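Skilness 20 is out. Quick one this month, deadline ate us.

New header options, three of them, plus a sticky menu that finally stays put on small phones. Fonts load locally now. We dropped the old slider script and the home page went from 300 KB to 200. If you run a child theme, back up footer.php first, the widget areas got renamed.
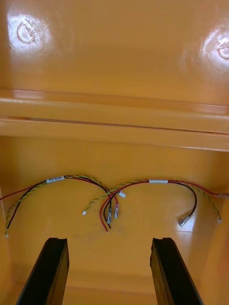
Jurgita Mägi wrote in that the update wiped her custom menu colors on the Trinoldale demo, and could we please put them somewhere safer than the theme options. Fair. Fix is in the next patch, probaly December. Until then export your settings before you hit update.

Also: Bermúdez child theme still in beta. Spanish strings done, checkout page not. Testers wanted, just reply to this email.

1153 views | 20 comments | Share
© Hunmont Themes | Contact | Back to top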